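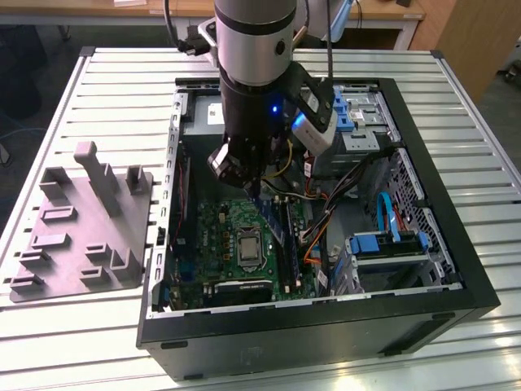
Progress report, Weldu office refit, July

The refit is on schedule if you go by the plan Perilov gave us. I'm less sure the plan was worth much. It allowed 7 weeks for moving the Lostov records onto the new system, and those records go back to 2004. So far 600 files have been moved. I checked 30 of them myself and found wrong dates in four.

Perilov says this is normal. They said the same about the phone lines.

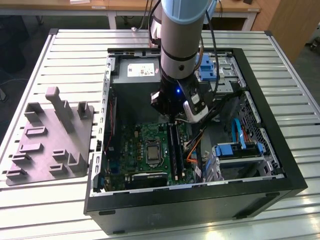
Desktop tower with the side panel off.

Spending is within the grant, mostly because the second Itonach invoice hasn't come in. I would not read that as a saving. Staff training went ahead and the feedback forms were kind, but people still keep their own lists on paper, and I can't blame them yet.

I'd like to hold the next payment to Perilov until the dates are fixed. Please let me know if the grant terms allow it.

Still open: the lease on the Lostov storeroom, and who pays for the shelving.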